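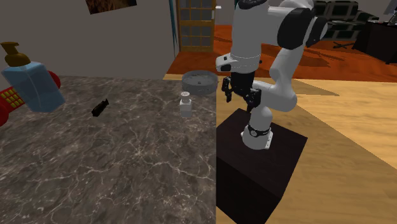

# Tuteson Cell: Setup and Upkeep

Tuteson is a single-arm tabletop cell that runs entirely in simulation. It consists of one white arm with black joints, a two-finger gripper, a fixed pedestal, and a stone-topped counter with small household objects. This gallery page covers how the cell is configured and what gets checked between runs. The render is from the standard room, with the gripper open and nothing between the fingers.

**Counter and objects.** Shaker, round dish, soap dispenser. The dispenser is tilted in this view. Object poses are read from the scene file and are not corrected by hand.

## Mounting

The pedestal is a fixed body. The arm base is attached to its top with a weld constraint, and all arm poses are expressed from the base origin. If the pedestal height is edited, the base transform has to be edited in the same commit - the loader does not link the two values.

After any change to the mounting, load the scene with gravity on and all motors holding. Let it run for 1,000 steps and compare the joint positions at both ends of the run. Drift in the first joint usually means the weld has been dropped on import. Drift in the shoulder or elbow points to the link masses.

## Gripper

The finger linkage needs more attention than the rest of the cell. Each finger is a closed chain, and the solver has to hold it closed under load. The Sturemia export leaves out the closing constraint on both sides, so it is added back by a short script after every import.

Symptoms of a missing or soft constraint:

- The finger pads rotate away from each other during a close command.
- One finger reaches its stop before the other.
- The linkage buzzes at rest with no contact.

Raise the solver iterations to 40 before touching stiffness. Higher stiffness hides the first symptom and makes the third one worse. If the fingers still close unevenly, check that the joint limits are mirrored. They have been imported with matching signs on two occasions.

## Collision shapes

The arm uses simplified shells for contact and detailed meshes for display. Replacing a display mesh has no effect on contact, and a display mesh that looks right says nothing about the shell under it. Turn on the contact overlay when checking.

The counter is a plain box. Its veined surface is a texture only, with no relief. The dish has a separate rim shape so that objects can be set down inside it; a convex hull over the whole dish would close the opening.

## Reset check

The check script is named Mamell and runs after each configuration change. It loads the cell, sends the arm to its start pose, opens and closes the gripper, and reloads the objects. A full pass covers nine room layouts.

The last full log holds 3,701 resets. Failures were of two kinds: objects loaded with a slight overlap into the counter, which throws them upward on the first step, and start poses that placed a finger inside the counter box. Both are now rejected at load time with a message naming the two bodies involved.

## Room assets

Floor, walls, door, and sofa come from the Dovhaniuk set and are static. They cast shadows and are included in the render, so swapping a room changes the lighting on the counter. Rerun the exposure step after a swap. Contact between the arm and the room is left enabled, including the floor.

Configuration files for the current version were last edited in May.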